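Filed under: Notes from the Bench

I spent most of December trying to get rid of a rattle, and I want to tell you about it, partly because four of you wrote in with the same complaint after the last newsletter and partly because I'm still annoyed.

The rattle lived in my dryer. It's an old Galanis, the front-loading one with the round window, and I bought it used when we moved into the house on Drurska Street. For years it was fine. Then one evening it started going tick-tick-tick, pause, tick-tick, like somebody drumming a pencil. I did what everybody does, I turned up the radio.

By the second week the tick was a clank, so I called a repair outfit and got a quote of $585, which is more than I paid for the dryer. I said I'd think about it. What I did was sit down on the laundry room floor with a flashlight and a mug of tea and take the back panel off (unplugged, please, always unplugged!).

Debashish Debnath, who some of you will remember from the toaster evening at the library, told me over the phone to spin the drum by hand before I touched anything else. Slowly, one full turn, with my ear right up against the side. I got a little scrape at the same spot every time around. He said that meant a roller, probably, and to look for a flat place on the rubber. Sure enough, there it was, on the left one. Both rollers were the same age so I ordered two, plus a belt, because the old one had gone shiny and I didn't want to be back down there in March.

The parts came from Onerance and took nine days. We hung laundry all over the dining room in the meantime — the chairs, the curtain rod, the good lamp. I got pretty fond of it, to be fair, except for the towels, which dried like cardboard.

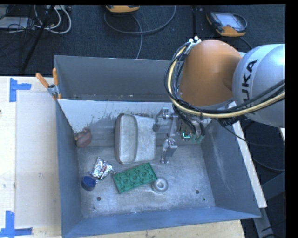
Putting the belt back on was the worst of it. You have to loop it around a little pulley you can't see, with one arm in up to the shoulder, and I dropped it at least a dozen times before it caught. Take a picture of the old belt before you pull it off. I didn't, and I lost most of a Saturday's worth of patience staring at a diagram that was clearly for some other model.

Anyway, it runs now. It still hums a bit on the heavy cycle, and Debashish thinks that's the blower wheel, so there may be a part two. If you've done a blower wheel on one of these, write and tell me how bad it is. And if anybody wants the old belt for a craft project, it's on the hook by my back door.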